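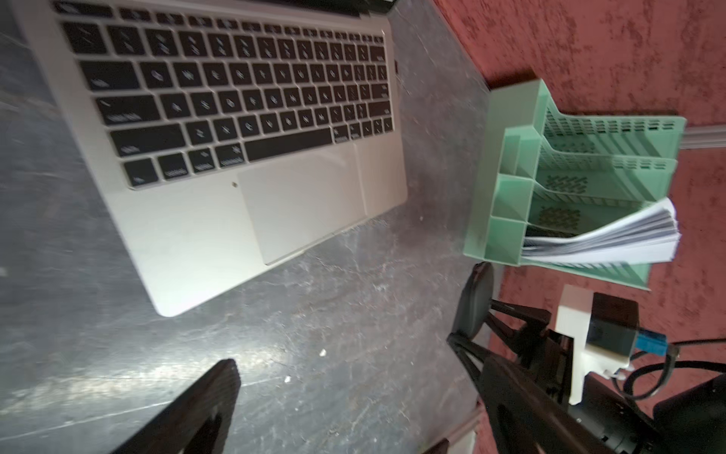 釉料试验记录 2023/5/16 Stallberg 工作间

接着上次的灰白哑光釉往下做。旧配方在 Risstead 那批泥上缩釉，边口露底，杯子内壁也有针孔。Branwen 觉得是泥里的细砂没洗干净，我更怀疑釉浆太稠，先从浓度试起。

试片一共 6 块，都用 Risstead 粗陶泥，素烧 900 度。编号刻在背面，别再用铅笔写，上次烧完全没了。

釉浆：
旧配方 1000 克干料，过筛两遍。第一遍筛网上留下不少硬块，应该是高岭土受潮结团，捣开后又过了一次。水分次加，先加到能从勺子上连成线流下来，做前三块；再兑水，做后三块。两桶都贴了标签，盖子不要换着盖。

上釉：
全部浸釉，默数 4 下提起。稠的那桶提起来以后边上挂了一圈厚的，用湿海绵抹过，抹的地方颜色明显深一些。稀的那桶挂得匀，可是转角处偏薄，用指甲轻划能看到坯。第五块掉进桶里，捞出来洗掉重浸，结果不能算数，烧还是照烧。
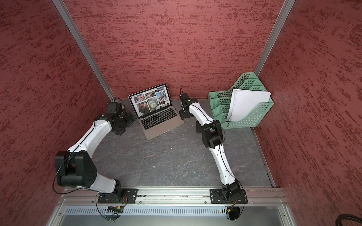 坯体洗过以后吸水慢，第五块放了很久表面还是湿的，所以排在最后装窑。棚板刷了新的隔离浆，旧的那层起皮，铲掉花了不少时间。铲下来的渣已经扫干净，下次先看棚板再调釉，顺序反了釉浆要沉底。

窑的情况：
Burnerix 小窑，下层温度一直偏低。稠釉和稀釉上下层都放了，免得最后分不清是釉的问题还是窑位的问题。升温照旧曲线，前段放慢，窑门上的塞子等水汽走完再塞。Iñaki Pastor 建议最高温多保一会儿，让针孔有时间自己合上。这次先不改，一次只动一样东西，他的办法留给下一窑。

材料：
长石快用完了，剩下的够再配一桶。Benítez 那边的新货颗粒看着比旧的细，没有混用，单独放在架子下层。谁要用请先做小样，旧配方的比例未必能直接套。

待办：
出窑后先看边口，再掰一块看断面，釉和坯之间有没有中间层。
Branwen Gape 手里还有一小袋洗过的泥，问她能不能分一点做对照。
量一下两桶的比重，今天比重瓶找不到，只记了手感，这一项得补。
筛子用完当天洗，上次干在网眼里的釉泡了一夜才刷掉。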